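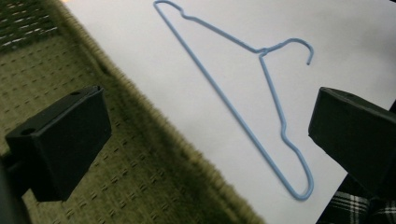 Liam Kavanagh argued at the September review that a second gripper should be bought before any arm, and that the group would regret doing it the other way round. The budget was redrawn on that basis.

The department allowed the project $3716 for the year. Two suppliers were asked for quotations. Bandska offered a pair of hand-held grippers at $1761, with spare fingers included; Geraghty offered a similar pair for more, without spares. The Bandska quotation was accepted. A further $1120 is set aside for a used arm from Surkater – the order will be placed once the mounting plate has been approved – and $412 for cables, storage drives and fasteners. The balance is held for repairs.

Test items were chosen to keep costs low. Wire hangers, cups and folded towels were already on hand and do not appear in the budget.

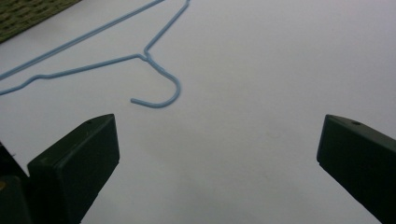

Figure 2. Coated wire hanger on white surface, gripper fingers open.

Delivery terms for the arm remain to be settled with Surkater.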